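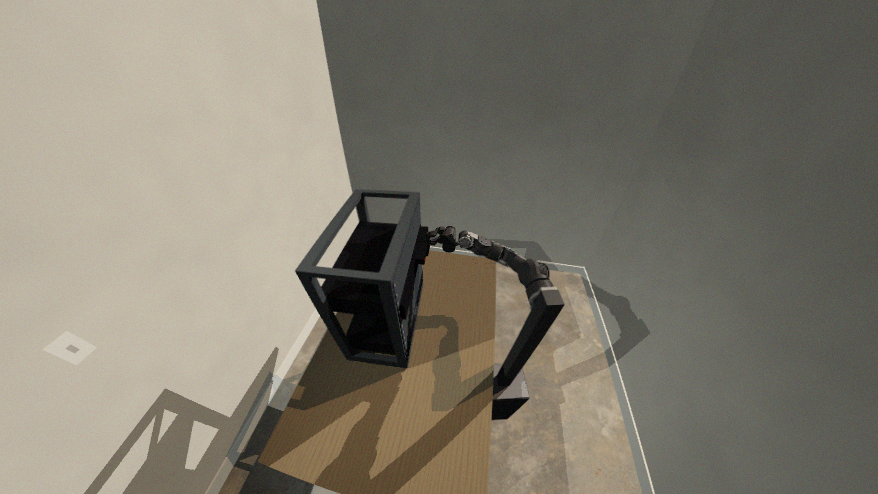

Nyokabi Owino writes that she had a message at four in the afternoon asking for a file "by EOD", sent it at nine that evening and was told the next morning that it was late. She wants to know what EOD means and who decides.

EOD stands for "end of day". The trouble is that it doesn't say which day, or whose. In most offices it is read as the close of working hours, so five or half past. People who work from home in the evenings often read it as midnight. Both readings are common and neither is wrong, so the sender has to say more if the hour matters.

COB, "close of business", is the older form and is a bit tighter. It means the time at which the sender's business shuts its doors. CoP, "close of play", is the British version, borrowed from cricket, and tends to turn up in messages from managers. It has the same meaning as COB, although Joyce Swai tells us that when she started at Hiltolport she took it for something to do with the police and didn't like to ask for several weeks.

A few others came up in letters after the June issue.

EOP: usually "end of play", another form of CoP. Some people use it for "end of project", which could be months away. Best avoided.

ETA: "estimated time of arrival". Now used for anything that is being waited for, including replies. "ETA on this?" means "when will I get it?" On forums ETA also stands for "edited to add" and goes in front of a line put in after the post first went up. The place where you see it will normally tell you which one is meant.

OOO: "out of office". Sometimes written OoO. It says the person is away but doesn't say if they are reading messages.

WFH: "working from home". The person is not away and can be expected to answer.

TBC and TBA: "to be confirmed" and "to be announced". TBC means there is a plan that might change. TBA means you will be told later, and there may be no plan yet. The two get swapped a great deal, and Mwangi Mrema asks us to point out that a meeting marked "Tuesday TBC" should go in the diary in pencil.
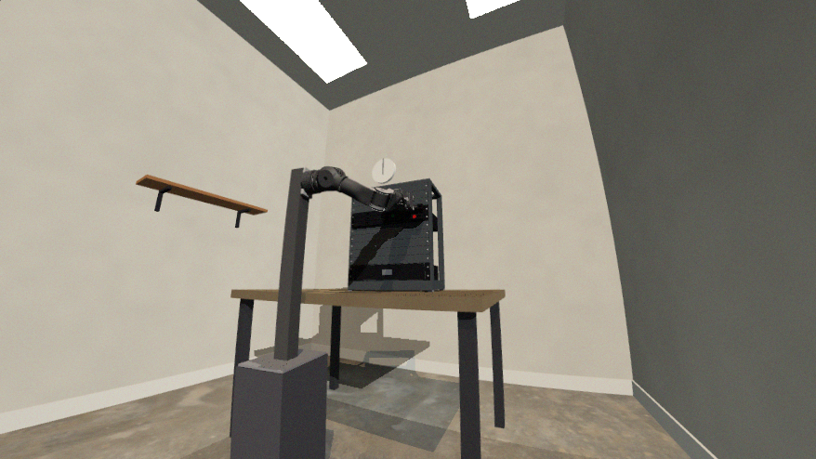

Short forms work well for things both people already know and badly for anything that has to be agreed. A time is nearly always something to be agreed. Most of us are careful about objects and careless about hours in the same message. If someone writes "the black rack on the table with the wooden top, EOD pls", there is no doubt about which rack or which table, and the only part left open is the part with the deadline in it. "The black rack, by 5pm" is shorter and can't be misread.

Kiprono Ogola asks about time zones. EOD between two countries is worse still, as the day ends twice. Some firms add the zone, as in "EOD EAT" for East Africa Time, and that does help if the reader knows the letters. Naming the hour as well is safer – "6pm Nairobi" takes no longer to type.

On manners, opinions differ. Muthoni Kioko finds a bare "EOD" at the end of a request rather curt and would put "if you can" after it. Others say that "if you can" makes it sound as though the date doesn't matter. We would say that with someone you write to every day the letters are fine, and with someone new it is kinder to spell the words out the first time.

Nyokabi also asks if she should have replied to say the file was not late. We think a short answer along the lines of "Sorry, I took EOD as midnight – what time suits you in future?" would settle it and give her something to go by.

Next issue: FYI, FYA and the difference between them. Letters can be left through the Shirima page as usual. Please keep them under 800 words.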